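Yurii Hordiienko has run the motor bench at Lollby, a repair shop in Galluvville, for 17 years. Most of what reaches him is a hub or fan motor that has begun to growl. He starts with the bearings.

"People ask for a rewind," he says. "I measure the windings first. If the phases read the same and nothing leaks to the housing, the copper stays where it is."

The rotor comes off before anything else is judged. Hordiienko keeps it apart from the stator on the bench -- the magnets will pull in any loose filings -- and sets the bearing beside the housing. 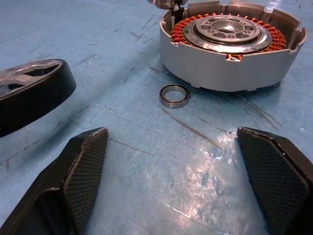 He does not put a pulled bearing back. "You drew it out by one ring, so the load went through the balls. It may spin fine in your hand. Under load you will hear it."

The seat in the hub is then checked for wear. A loose fit lets the outer ring creep, and a new bearing fails the same way. Of the last 300 motors in his log, 34 had a worn seat and 2 needed new windings.

Asked about retaining compound, he is brief. "For a light fit, yes. For a worn seat, no -- sleeve it or replace the housing."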